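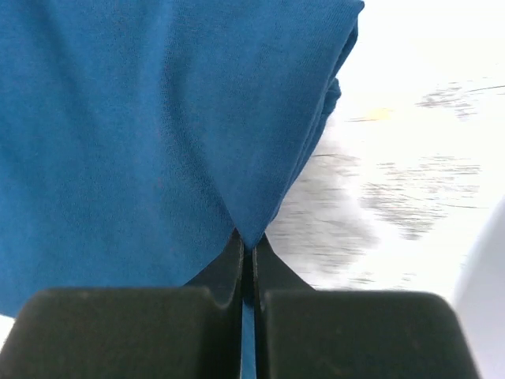
Learning to fold, one pinch at a time

I've never been much good at folding laundry, so I felt for the students at the Pattinasarany robotics club straight away. They've spent most of October trying to teach an arm called Mela to do it, and blue knit cloth is a slippery customer! Get hold of a bit in the middle and the rest goes off into creases and doubled-over edges wherever it fancies.

Azlan Liew, who runs the Friday sessions, let me have a go at the controls (a mistake, frankly). I managed one decent pinch in 8 tries. Sugeng Wibisono, in his second year and far more patient than me, has logged 175 of them this term and keeps notes on every one – where the fingers closed, how many layers they caught, what the cloth did next.

The club's off to the Gredex student contest with 2 arms, and the other one, Pilano, is still having its wrist rebuilt. "It's fine," Azlan told me, tightening something. "We've got towels to get through first."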